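From: Prakash Kandasamy
To: Nenurum film list
Subject: Re: [nenurum] Which version of Wasow are we showing?
Date: 26/11/2007

Niloufar Nouri wrote:
> I have now seen both copies of Wasow. The one from the distributor
> is eight minutes shorter. The wedding song is missing completely, and
> in the court scene the judge moves his lips but there is no sound
> for one sentence. Do we have a choice, or must we show the short one?
> Tahmineh thinks the long one was only for festivals.

Dear Niloufar, dear all,

Thank you for watching both, I know it is a long film. Tahmineh is right. The long copy was made for festivals and it never got a certificate for normal cinemas. The short one has the certificate, with five cuts, and the missing sentence of the judge is one of them. I asked Bhuiyan, the distributor, and they answered me quickly. They will rent us only the short one.

The song is another story. It was not removed by the board. The producer took it out himself after the first week, when people complained about the length. So in theory we could ask for it back, but Bhuiyan has no print with the song and the cuts together.

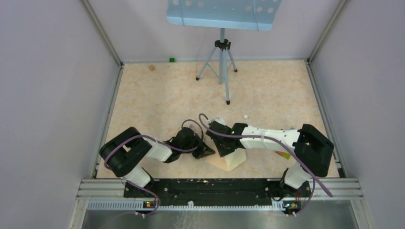
Page last changed: 26 Nov, by list archive

My proposal is that we show the short version in February and that Xinyi Bai says a few words before it about what is missing. She has read the novel and can explain the court scene better than I can. If she does not want to speak in front of people, I can print her text on a sheet - one page is enough.

About the room: Plernetow has up to 100 seats, but Fitzgerald Hutchins told me that the last rows cannot read the subtitles well. I would sell tickets only for the front part and open the back if many people come. The rent is the same in both cases.

Please do not write "uncut" on the poster. I saw this word in the draft, and it would be wrong. "Original language with English subtitles" is fine. The running time in the draft must also be changed, it is still the one of the festival copy.

I need to confirm with Bhuiyan soon, they hold the print for us for 30 days. If somebody is against the short version, please write to the list and not only to me.

Best regards,
Prakash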